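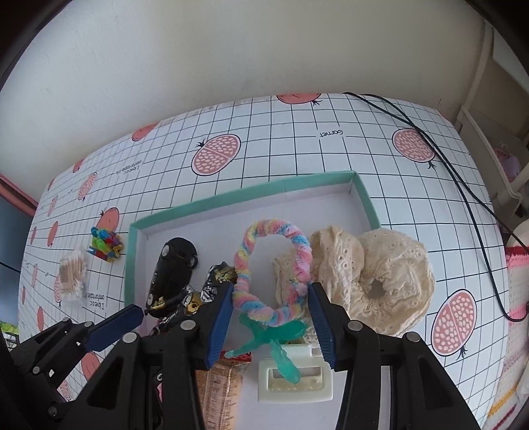 Ulla Kallio had the coffee on before I had my boots off, and she was already talking about linkages. She and Joni Kuusisto have been building hand-held grippers in her back room since July, evenings mostly, and they call the project Lira (after a boat Joni's uncle had, though Ulla still wishes they had picked something shorter to shout across a room).

"You squeeze, the jaws close, and you feel straight away whether the thing is any good," Ulla told me. "The first one was not any good! It pinched me more than it ever pinched anything else."

The jaws on the current version are black plastic linkages with dark blue pads, and the pads are what the two of them argue over. Joni likes them ribbed. He went through 22 versions in a notebook, each with its own little drawing, and he was kind enough to walk me through nearly all of them.

"A hard block is easy, anybody can pick up a hard block," he said. "Give me a hair scrunchie. Give me one of those fuzzy twisted rings, something that squashes and then wants to spring back at you. That's where you find out what your pad is doing."

So they practice on small household things in a shallow cardboard box, on top of Ulla's pomegranate tablecloth, which she refuses to swap for anything plainer. She likes a toy car for practice too, and anything rubbery with arms sticking out, as there are so many wrong places to grab it.

I asked what it had all cost. Joni looked at Ulla, and Ulla looked into her cup. "The pins were 26 euros," he said at last, "and then we ordered them again in the right size." They have set themselves a limit of 100 euros for the next pair, and Ulla is keeping the receipts in a cookie tin.

Next they want a lighter handle, and Joni would like a softer spring. "My thumb gets tired after five minutes," he said, "and hers never does, so guess who is doing the sanding."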